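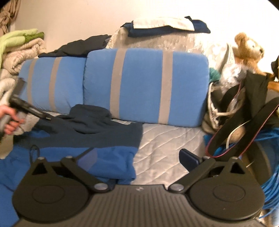 Sfeir Hall Robotics Team, Mechanical Engineering

Keeping the Julora Grippers Running
Project report by Nabil Sleiman
Jun 26, 2019

What I worked on

My project this term was the Julora pair, the two black hand-held grippers our team uses to record household tasks. You hold one in each hand, you pick things up with them like you would with a robot's gripper, and the camera on each one records what the fingers are doing. Later on the recordings go to the group that trains the arm. My part comes before any of that. I had to get the pair set up, keep both units working the same way, and fix them when they stopped working the same way (which was often!).

I picked this because I like mechanisms and I don't much like writing training code. I figured it would be a couple of weeks of tightening screws and then a long, relaxed spring. It was a lot more than that, and I ended up really attached to the things.

How the gripper is put together

Each unit has a wide ribbed body with two mirrored finger linkages coming up out of it. The linkages are black plates with a triangular cutout, held together with round silver pivot screws, and there are dark navy pads out at the fingertips. You squeeze the trigger on the handle, a rod inside the body pushes, and both linkages swing toward the middle. Let go and a spring opens them back up.

The part that took me longest to appreciate is that every pivot adds a little play. One loose screw at the base hardly matters when you wiggle it with your thumb, but by the time you get out to the pads the fingers are closing off center, and then the opening width we log is wrong as well. The width comes from a small sensor on the rod. It has no clue what the pads are doing. If the linkage is sloppy, the sensor will happily tell you the fingers are shut while a sock slides right out from between them.

Setting up the pair

The parts came from Carnance already cut, with the pads in a separate bag. I built the right unit first, badly, and then the left unit a lot better, and then went back and took the right one apart again.

What I did wrong the first time was tighten every pivot all the way as I went. It feels natural, you've got the driver in your hand and you want to be done with that screw. But the plates need to find their own line before you lock anything down. With the right unit I had one linkage moving nicely and the other one dragging, and I spent an entire evening filing a plate that had nothing wrong with it. (Sorry, plate.)

The order I use now goes like this. Put all the pivot screws in finger tight on both sides. Work the trigger slowly, all the way in and all the way out, until it stops catching. Snug the pair of screws nearest the body, work the trigger again, then move outward one joint at a time. The fingertip screws go last. After every joint, hold the unit nose up and let the spring open it. If it opens slower than it did a minute ago, back off the last screw you touched.

We use Bivolex threadlocker on the pivots, the weak kind. A tiny dot on the threads is plenty. I put too much on one of the outer screws in my first build, it crept into the joint, and by the next morning that finger had turned into a statue. I got it loose with a warm soldering iron held against the screw head and a fair amount of patience, then cleaned the joint with alcohol and started over.

Calibration

Once a unit moves well I zero it. Close the fingers until the pads touch, hold them closed, and save that reading as zero. Then I close them on a gauge block and save the second point. It takes two people if you want it to go fast, one squeezing and one on the laptop, but you can do it alone with a rubber band around the trigger. The band has to be the thick kind. With a thin one the fingers sag open just enough to spoil the zero, and you won't notice until you try to close on something flat.

Then comes the part everybody hates, which is 200 slow open-and-close cycles per unit while the log runs. I look at the closed reading at the start and at the end. If they match, the unit goes back in the bag. If the number drifts, a pivot is walking and I go hunting for it. I used to do this while watching TV and kept losing my place, so I added a counter to the logging script. Best hour I spent all term.

Working on a bed

For most of the spring the task was bedroom cleanup, so the grippers were working over a quilted mattress cover with pillows, sweatshirts and blankets all over it. Cloth is much harder on the hardware than I expected! I had been thinking about drops and knocks. Cloth doesn't knock anything. It gets into things.

Fleece is the worst. Fluff comes off it in these fine little fibers, and they wind themselves around the pivots under the screw heads where you can't see them. The first sign is a soft, mushy feel in the trigger, and after that the spring gets lazy on the way back. I cleaned one joint and pulled out a ring of blue fuzz that looked like a tiny bracelet.

Cords are the other thing. The drawstring on a jacket or a hood is just the right thickness to slip into the gap next to a linkage, and if you keep squeezing, it pulls the plate sideways. I asked everybody recording to stop the second they feel a snag, open the fingers all the way and lift the cord out by hand. Yanking it is how we bent the one plate we bent. Same story with bag straps, and with any loose cable that happens to be lying at the edge of the bed.

Pillows were easy on the mechanism but they wore the pads. To get a decent grip on a full pillow you squeeze hard and drag, and the pad rubs along the fabric the whole way. The edges go smooth, and a smooth pad lets go of thin cloth. I ended up checking the pads by pinching one sheet of printer paper and tugging. If it slides out with a light pull, the pad gets swapped.

The numbers

I kept a log of every recording made with the pair. By the end there were 947 of them, and 83 got thrown out for reasons that came down to the hardware. The biggest group was bad width readings from loose pivots, nearly all of them from before I changed the assembly order. After that it was fingers not opening fully (lint, lint, lint) and then a handful where the pads slipped so much that the person recording gave up.

I wish I had logged which unit was at fault from the beginning. I only added that column in the second month, so for the early ones I can't say if the left or the right was causing trouble. My gut says the right, given how I built it, but a gut isn't a column in a spreadsheet.

The routine

After a lot of trial and error, care for the pair settled into something short enough that people do it. It takes 10 minutes at the end of a day.

Open the fingers fully and blow out the joints from both sides.
Run a strip of tape, sticky side out, around each screw head to pick up fibers.
Wipe the pads with a damp cloth and let them dry open.
Do the paper test on both units.
Wiggle each fingertip sideways. If there's any click, mark that screw with a paint pen and tell me.
Wipe the camera lens, gently, with the lens cloth and no other cloth.

No oil! I have to put this in writing. Someone meant well and put a drop of machine oil in the left unit before a blanket session, and the lint stuck to it like glue. I had to strip the unit down to bare plates. The joints run dry and they like it that way.

One repair, start to finish

The repair I learned the most from was the sticky trigger on the left unit. It would close fine and then hang for a moment before it opened. I cleaned the pivots, no change. New spring, no change. I loosened every screw a hair and it got better for an afternoon and then came back.

In the end I took the body apart and found that the rod had a burr near the sensor end, so small I felt it with a fingernail before I saw it. Every time the trigger came all the way in, the burr caught the edge of the bushing. I polished it off with fine sandpaper, wiped everything down, put it together in the order I described above and ran the cycles. Closed reading at the start and closed reading at the end matched. I ran the whole set again because I didn't believe it.

If I were doing it over I would have disconnected the linkages from the rod first thing. With them off, you can push the rod in and out on its own and know right away which half of the machine has the problem. I do that at the start of every repair now.

What's left to do

I'd like lint covers over the pivots, maybe a thin flexible skirt that snaps onto the plate. I made one out of a bike tube and it kept the fuzz out but also slowed the fingers, so it needs something softer. I also want the logging script to warn people when the closed reading drifts in the middle of a session, so they don't find out a day later.

Two spare sets of pads from Carnance are in the bottom drawer in the Sfeir lab, next to the Bivolex and the paint pen. The pair goes out again in August for the kitchen tasks, and I still have to find out what flour does to a pivot.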